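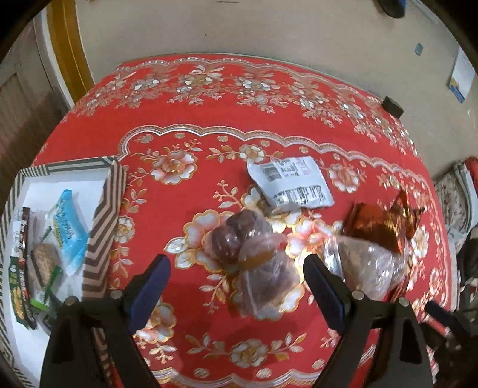 okay so a few of you asked what I've been doing with my evenings since I joined the manipulation club. Short version: I pick up snacks. With grippers. For hours. Long version in this thread 🧵

**2/** The project is called Pladance (don't ask, it was a vote and I lost). We're teaching a two-arm robot to sort and pack small stuff, and before the robot gets to try anything, we do it ourselves with hand-held grippers and record every single grab. Four of us on the team, one very patient advisor, Rostam Khosravi.

**3/** Our goal for July is 320 clean grabs. "Clean" means you come in smooth, close once, lift, put it down where you said you would. No fumbling, no second squeeze. I thought this would be easy. I have been eating snacks my whole life!!

**4/** Why snacks? They're cheap, they come in every shape, and the packaging is horrible to hold. Boxes and blocks are what everybody practices on, and then somebody hands the robot a plastic bag and it's all over. We wanted to start with the mean stuff – bags with lumpy food inside, foil, a slim stick in a wrapper, mailing pouches.

**5/** Clear plastic bags are my personal enemy. You close on the bunched-up part and the food stays on the table. You close on the food and it shifts. Rostam says to go in low and wide and slow down before you touch anything. I go in low and wide and then I panic.

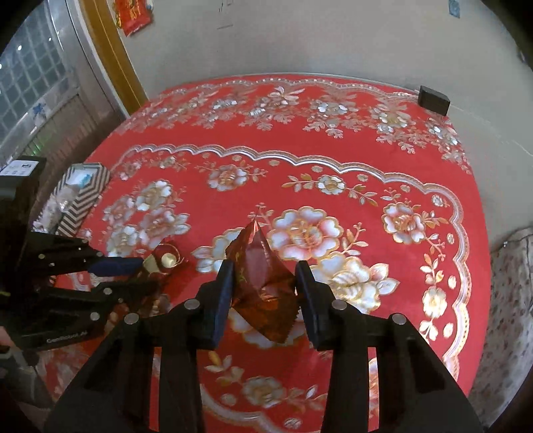 **6/** Foil is where I finally got good, though. My rule now is to grab across the middle and leave both ends free, so you can still tell which way the thing is pointing. Look at the shiny reddish-brown one: the blue pads have it right where it bulges, the pointy end is up and the flat flap hangs down. The foil does wrinkle under the pads, and I've decided wrinkles are fine. Crushing is what loses you points.

**7/** Two grippers at once is a whole other sport. You'd think your hands would just know what to do, and they do, until you have to think about it. My left one wanders off constantly. We've started calling out loud who goes first – "left, left, okay right" – and yes, we sound like people parking a truck.

**8/** Things I'd tell anyone starting this at their own school:
- use a busy tablecloth on some days and a plain table on others, your model should see both
- mix up where things sit before every round
- stop when your wrists get tired, bad grabs are worse than no grabs

**9/** Where we're at: last round I did 14 in a row without a redo, which is my record. Minami (the other team, all second-years, very smug) says theirs is higher but they use blocks so I'm not counting it.

**10/** Next up is training on what we have and seeing if the arms can do even one bag. I'll post it either way, including if it throws granola at Rostam. If your club has tried soft packaging, please tell me what pads you used and how hard you squeeze. I'll take any advice at this point!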